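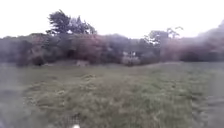 Gente, vou contar como foi a assembleia da igreja porque já tem umas cinco pessoas me perguntando no privado e eu prefiro escrever uma vez só. Fio meio comprido, desculpa desde já

Pra quem não é de lá: a gente é uma igreja congregacional, quem vota é a membresia. Não tem bispo, não tem presbitério, não tem ninguém acima pra mandar. Isso é lindo no papel e cansativo às onze da noite

A pauta era uma só: a ceia. Mais exatamente, se criança que ainda não fez profissão de fé pode participar. Parece coisa pequena, né? Três horas e quarenta de reunião

A pastora Lakshmi Shetty abriu lendo 1 Coríntios 11 inteiro, do 17 ao 34, devagar, sem comentar nada. Achei uma decisão muito boa. Todo mundo cita só o "examine-se a si mesmo" e esquece que o capítulo começa com Paulo bravo porque uns comiam antes e outros ficavam com fome

Aí falou o irmão Subbarao Sastry, contra. E olha, eu sou a favor e preciso dizer que foi a melhor fala da noite. Ele disse que esperou até os 16 anos pra comungar e que aquela espera ensinou a ele o que era a mesa. Que tinha medo de a gente tirar isso dos netos dele sem pôr nada no lugar

Eu tinha um papelzinho com meus argumentos e dobrei de novo e guardei no bolso haha

A Divya Ramasamy falou depois, pelo lado das famílias. A filha dela tem nove anos e perguntou por que no batismo disseram que ela era da família e na hora do pão ela passa a bandeja pra frente. Silêncio no salão

(eu não tenho filho, então tento escutar mais do que falar nessas horas. nem sempre consigo)

Teve também a parte feia. Alguém lá do fundo disse que isso era "coisa que vem de fora", e deu pra sentir o clima mudar. A pastora pediu que a pessoa reformulasse. Ela reformulou, mais ou menos. Seguimos

E aí o Ilango Salian levantou a questão de ordem que atrasou tudo: o estatuto fala em "membros comungantes" em dois artigos, e se a criança comunga, ela vira membro comungante? Vota? Assina ata?? Vinte minutos nisso

Ele tinha razão, viu. Na hora eu quis sumir, mas tinha razão. Se a gente aprova uma coisa na mesa e deixa outra no estatuto, daqui a uns anos dá briga

Solução: separar. Votamos só a participação na ceia e o texto do estatuto fica pra assembleia de outubro. Quem quiser ajudar na redação fala com o Ilango, ele está montando um grupinho

Resultado, pra quem só veio por isso: 101 votos no total, aprovado. Não vou botar o placar aqui porque a ata ainda não foi lida e eu já levei puxão de orelha por adiantar coisa em rede social rsrs

Não vai ser obrigatório pra ninguém. Cada família decide, e vai ter um encontro de preparação com pais e crianças juntos. Quem preferir esperar a profissão de fé espera, e ninguém vai ficar olhando torto pro banco do lado – isso foi dito com todas as letras e eu vou cobrar

Depois que acabou, o seu Subbarao foi até a filha da Divya e perguntou se ela queria ajudar a arrumar os cálices na próxima. Ela perguntou se podia derramar um pouquinho. Ele disse que não, rindo

Eu chorei no estacionamento, pode zoar

Uma coisa que fiquei pensando: eu cresci numa igreja onde esse tipo de decisão chegava pronta, por carta, lida no fim do culto. A Amber Dewulf, que foi da mesma igreja que eu, me mandou áudio ontem dizendo que não aguentaria nossas assembleias. Entendo demais. Mas eu não volto pra carta não

Ah, e pra quem perguntou do material: a pastora indicou dois textos, um de cada lado, e tem cópia na secretaria. Leiam os dois, por favor, principalmente o que vocês acham que vão odiar

Próxima ceia é no primeiro culto do mês, de manhã. Levem as crianças, ou não levem, mas cheguem na hora que o estacionamento enche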